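**Bench check, 20th October** — R. Dudek

- [x] Mat lies flat, no curled corners
- [x] Mat surface wiped down
- [ ] Rack bolted to bench. One bolt short, Nathalie has ordered more
- [x] Cables held in their clips — tug each one, don't just look
- [x] Walkway clear, 30 in. minimum
- [ ] Bench light. Flickers after about 12 minutes, tube to be swapped 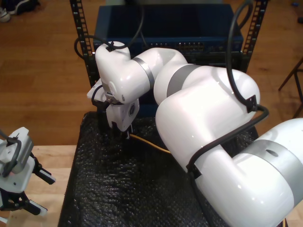

*Item 2: black textured mat, with clipped cables on the arm.*

Open items go to Tegwen Morgan.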